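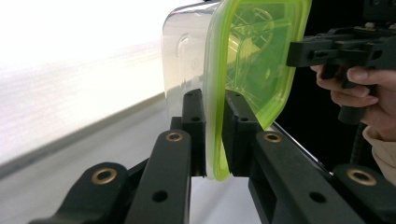 *Fig. 4. Rectangular food container, clear body, green lid fitted. The lid should sit level along the whole rim before you trust it with anything runny.*

## 4. Food containers: first use, filling, storing

This section covers the clear rectangular containers with push-on lids kept in the kitchen at Brornholm. Most of what follows also applies to other plastic boxes people bring in, with the exceptions given in 4.6. Round tubs and glass jars are in section 5.

The Pridar leaflet that came with our boxes makes a number of promises. We have kept the ones that held up in our kitchen and marked the others. If you still have the leaflet, use it for the care symbols and take the rest with a pinch of salt.

### 4.1 Before first use

1. Take off the lid and peel away any labels. Warm water and a drop of cooking oil will shift the glue.
2. Wash the body and the lid separately in warm soapy water. Rinse both.
3. Leave them apart, upside down on the rack, until fully dry.
4. Run a fingertip along the rim of the body and then along the inside of the lid. You are feeling for burrs, nicks and bits of leftover moulding.
5. Put the lid on and do the leak test in 4.2.

**Note.** A new box may smell of plastic. The leaflet says one wash clears it. In our experience it takes several, and a night on the windowsill with the lid off does more than any of them.

**Note.** A slightly cloudy look isn't a fault. Some clear plastic has a faint frosting from new. Cloudiness that comes on later, in patches, usually means scratches or limescale, and 4.5 deals with both.

### 4.2 Leak test

"Leakproof" is a word printed on a great many boxes that leak. Test each one yourself, with the lid you intend to use on it. It takes less time than washing the inside of a rucksack.

1. Pour 200 ml of cold water into the box.
2. Fit the lid as described in 4.3.
3. Dry the outside thoroughly with a tea towel, especially the corners.
4. Hold the box over the sink and tip it on to one long side. Keep it there while you count slowly to ten.
5. Repeat for the other long side and both short ones.
6. Turn it upside down and give it a gentle shake.
7. Set it on a sheet of dry kitchen paper, still upside down, and come back after you've made a cup of tea.

Look at the paper. If it is dry, the box may be used for soup, sauce or anything else wet. If there is a damp mark, keep that box for bread, biscuits, cut vegetables and other dry food, and write D on the base with a permanent marker.

A corner is where most of them fail. Wipe the rim, refit the lid and try once more before giving up. If it fails a second time at the same corner, the fault is in the box or the lid and no amount of pressing will cure it.

**Caution.** Do the test with cold water only. Hot water pushes air out past the lid and will make a sound box look like a bad one.

### 4.3 Fitting and removing the lid

To fit:

1. Check that the rim is clean. A single grain of rice is enough to spoil the seal.
2. Place the lid on the box the right way up, with the box flat on the worktop.
3. Press down one corner, then the corner diagonally across from it.
4. Press the remaining corners in the same way.
5. Run your thumb firmly along each side, finishing with the long ones.
6. Look at it from the side, at eye level. You shouldn't see a gap, and the lid shouldn't rock.

To remove, hold the box down with one hand and lift a corner of the lid with the other. Work along the short side before pulling the whole thing back. Don't prise it with a knife. The rim marks easily, and a marked rim is a leaking rim.

**Note.** The leaflet recommends "burping" the lid by lifting a corner and pressing the middle to push out air, and claims that this keeps salad crisp for longer. Rostyslav Bilyk ran two boxes of the same lettuce side by side in March, one burped and one left alone, and couldn't tell them apart by sight or taste. Do it if you enjoy it.

**Caution.** Never lift a full box by its lid, or by the edge where the lid overhangs the body. The lid is held on by friction and nothing else. Carry the weight from underneath.

### 4.4 Filling

1. Let hot food cool before it goes in. Spread it in a wide dish if you're in a hurry, and get it into the fridge promptly once it has stopped steaming.
2. Leave 2 cm clear below the rim. Leave more for soup or stock that is going in the freezer.
3. Wipe the rim before fitting the lid.
4. Label the box with what's in it and when it went in. Masking tape holds well enough and comes off in the wash. The "reusable" Virnlow labels don't hold at all once the box is cold, and we have stopped buying them.
5. Put newer boxes behind older ones.

Tomato sauce, curry and anything with turmeric will stain clear plastic. The usual advice is to rub the inside with oil first. We tried it and ended up with an oily orange box. If stains bother you, use glass.

Strong smells cling to the lid more than to the body. Keep one lid for onions and garlic and accept that this is now its job.

**Caution.** A container isn't a cool bag. A closed lid slows drying out and keeps smells in. It doesn't make food safe to leave on a warm worktop, whatever the picture on the packaging suggests.

### 4.5 Washing

Hand washing is the safer choice.

1. Rinse off food with cool water first, particularly egg, milk and anything starchy.
2. Wash in warm soapy water with a soft sponge. Green scourers scratch.
3. Clean the groove on the underside of the lid with a soft brush. An old toothbrush is fine.
4. Rinse, shake and stand both parts on edge to dry. Don't put the lid back on a damp box.

For limescale, soak in one part white vinegar to four parts water for an hour, then wash as normal. Scratches are permanent. Once the inside is rough enough to catch a fingernail, retire the box from food and keep pegs in it.

**Dishwasher.** The leaflet gives a top limit of 70 °C for the body and says nothing whatever about the lid. Our machine's ordinary programme reached 67 °C when we put a probe thermometer in the top rack, so in theory there is room to spare. In practice several lids came out with a bow in the long side and have never sat flat again. The bodies were unharmed. Our rule is therefore:

- bodies: top rack, upside down, away from the heating element
- lids: by hand, always
- the intensive programme: neither

If a lid has warped, you will find people online who say it can be flattened by dipping it in hot water and leaving it under a heavy book. We managed to improve one this way and ruined the next. Repeat the leak test before you believe in the result.

### 4.6 Mixing makes

Stetsiuk boxes look the right size to share lids with ours, and the shop told us they would. A Stetsiuk lid will go on with some persuasion and will stay there as long as you don't move it. Tilt the box and it lets go at the far corner. Keep the two sets on separate shelves.

If you can't tell which lid belongs where:

1. Put the lid on the box without pressing.
2. Push it gently sideways in each direction. A matching lid hardly shifts.
3. Press it down. It should go on with even effort all the way round.
4. If one side springs up as you press the other, stop. It's the wrong lid.

Colour is a poor guide. Makers change their colours from one batch to the next, and two lids of the same shade can differ enough at the corners to matter.

### 4.7 Microwave and freezer

**Microwave.** Check the base for a symbol before you start. No symbol means no microwave. Where it is allowed, take the lid right off and cover the food with a plate or a piece of kitchen paper. Some instructions tell you to leave the lid "ajar", but a lid left ajar tends to settle back into place as it warms and softens. Don't heat fatty or sugary food in plastic at all. Tip it into a bowl.

**Freezer.**

1. Chill the filled box in the fridge first.
2. Stand it level in the freezer until the contents are solid. After that it may go on its side.
3. To empty it, leave it in the fridge overnight, or stand the base in cool water for a few minutes.

**Caution.** Cold plastic is brittle. Don't bang the box on the worktop or twist it to free the contents. Cracks start at the lower corners and are hard to see, so look there before refilling.

### 4.8 Putting away

Stack the bodies inside one another, largest at the bottom, and stand the lids on edge beside them. Storing each box with its lid on takes up far more of the cupboard and traps any damp that was missed. The exception is a box that has passed the leak test with one particular lid. Keep that pair together with a loose elastic band, lid resting on top and not pressed down.

### 4.9 Problems

| Problem | Likely cause | What to do |
|---|---|---|
| Lid lifts at one corner | Food on the rim, or the wrong lid | Wipe, refit, then check against 4.6 |
| Lid bows along the long side | Heat | Use for dry food or replace |
| Leaks only when upside down | Overfilled, or a worn rim | Leave more room; repeat 4.2 |
| Lid very hard to remove | Food went in hot | Lift a corner slowly with your fingers |
| White bloom inside | Limescale | Vinegar soak, 4.5 |
| Smell won't go | Held in the lid groove | Brush the groove, then air it overnight |
| Crack at a lower corner | Knock while frozen | Throw it away; glue is no use for food |

Replacement lids are sold separately by Pridar. Compare the price with that of a complete new box before ordering, and put the new lid through 4.2 like any other.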